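Style > Celebrity > Features

I have a confession. I stayed up until 2 in the morning watching the Fernari arrivals, on my laptop, in a bathrobe, eating cereal out of the box. And I would do it again tomorrow!

If you missed it, Fernari is the jewelry house that throws a giant party in Emport every spring, and the guest list is always a little bit bonkers. This year they invited 579 people, and I swear half of them came in the same shade of butter yellow. Did the stylists have a group chat? I need to know.

My favorite look of the night was a long, plain column dress from Mondal, worn with flat sandals and wet-look hair. No train, no feathers, no cape that needs its own assistant. The comments were brutal ("is she going to the bank?") but I loved it, and I've already saved it to my phone for a wedding in January.
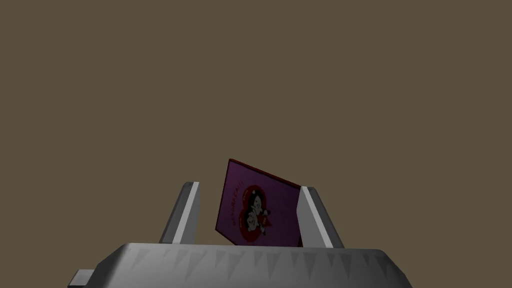 Gray on olive brown.

Speaking of color, can we talk about the khaki suits? I counted seven on the carpet, and the best one had sleeves so long you couldn't see the guy's hands. He signed autographs through the cuffs. I watched that clip way too many times.

Then came the after-party at Korkel, which is a tiny restaurant with a tiny door, and everybody in a big skirt had to go in sideways. One pop star gave up, sat on the front step and ate fries with her security team. She looked like she was having a better night than anyone inside.

The bag she had on her lap sells for $715, by the way. I looked it up before I'd even found out who made the dress, and it was already on a waiting list. So now I'm on the waiting list too, bathrobe and all.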